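PLUNDETTI PACKING ROOM
Minutes of the monthly packing meeting, Mar 30, 2026

Present: packing team (8), stores, dispatch, front office.
Apologies: the van driver, out on the Mabaso run.

1. Minutes of the last meeting

Agreed as written, with one correction. Under item 4, "Edus shelves" should read "Edus cartons." The shelves are ours.

2. Matters arising

The tape order came in and is in the stores cupboard. The broken wheel on the long cart has not been replaced. Stores has asked for a price twice and will ask again.

The clock over the door has been put right.

3. Sorting by basket

The team has been sorting the small packets into A and B baskets for the whole of March. A packets go to Mabaso and B packets go to Zalex. All of them are wrapped in black plastic, so the label is the only way to tell them apart from the outside.

Packing reported that the work is done on the floor, with the two green baskets side by side and a paper sign on the back rim of each. Packets are spread out in front, picked up, read and put in the basket with the same letter.

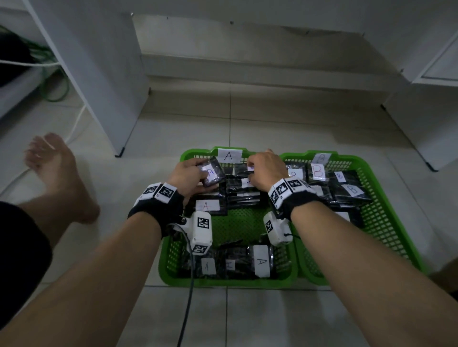 It was asked whether this should move to the table. Two members of the team said they would like that, for the sake of their knees. Others said the table is too narrow for both baskets and a spread of packets, and that things end up on the floor anyway. Left as it is for now. Anyone who wants a kneeling pad can take one from stores and should put it back.

Dispatch asked that the A basket always be on the left. The team does this already. It will be added to the instruction sheet for new starters.

4. Labels

There was a long discussion on labels. The letters are handwritten and have been done in red, blue and black depending on which pen was nearest. The front office had taken the colors to mean something and had been noting them down. They do not mean anything. The front office will stop.

Packing asked for all letters to be the same size. Some are large enough to read from standing height and some have to be held up close. A few labels have also been stuck on near an end fold, where half the letter goes around the corner. An A that has lost one side is not a problem, but a B can be taken for a P or an R, and a new starter asked in good faith where the R basket was. 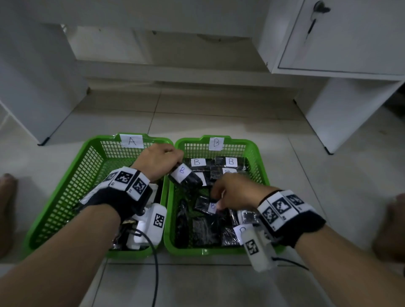 Dispatch would prefer printed labels. Stores said the printer only takes the wide roll, which is too big for these packets. A narrow roll would have to be bought in. Stores will find out what a box of 20 rolls costs and whether a smaller quantity can be had.

Until then:
- Use the thick marker, any color.
- One letter, in the middle of the label.
- Label goes on the flat face of the packet, clear of the folds.

5. Numbers and mistakes

253 packets went through the baskets in the month, of which 69 were sorted in the last week. Dispatch found three in the wrong basket, all caught before the van was loaded. Two were B packets in the A basket. The third had no label and should have been set aside.

Packing said mistakes are more likely when both hands are working on different packets. Some of the team read the label on one packet while already reaching for the next. Others take one at a time. Dispatch asked for one at a time. Packing did not think this was needed for the whole job and it was not pressed. It was agreed that every packet should be label side up when it goes in, so that the top layer can be checked by looking.

There was also the matter of full baskets. When the packets are put in any way up, the basket fills sooner and the ones underneath can't be read without tipping it out. Stacking them flat takes longer. The team will try flat stacking for the A basket only in the coming month and report back.

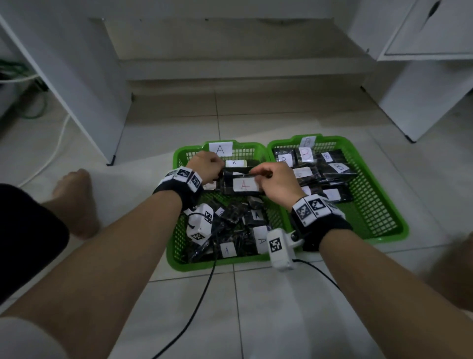
6. Baskets and signs

The green baskets are holding up. Stores has four more of the same kind if wanted. Packing would like two, so that a full pair can go to dispatch while the next pair is started.

The paper signs are replaced whenever they tear. The B sign is written in a thinner pen than the A and is hard to make out from the door. Packing will redo it.

7. Floor space

Before a batch is sorted it takes up a good part of the floor between the baskets and the doorway. Dispatch has had to step over packets to reach the cage. Packing will keep the spread to the near side of the baskets and bring out half a batch at a time. 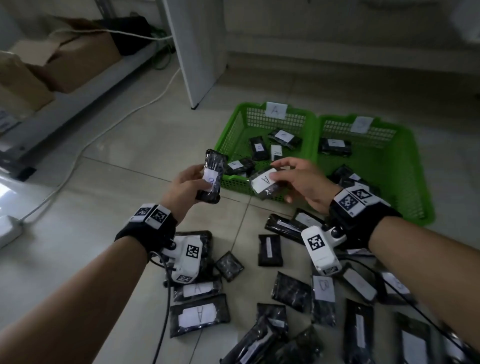

The front office asked whether the side door could be used instead during sorting. It can, but it needs to be unlocked from the inside. Dispatch will hold a key.

Sweeping is to be done before the packets come out.

8. Any other business

Edus has changed its collection time to mid-morning. Cartons need to be by the door before the first break.

The kettle in the packing room trips the socket. Please use the one in the front office.

Actions
Stores: price for cart wheel, price for narrow label rolls, two more green baskets to packing.
Packing: new B sign, instruction sheet, flat stacking trial.
Dispatch: side door key.

Next meeting to be set by the front office.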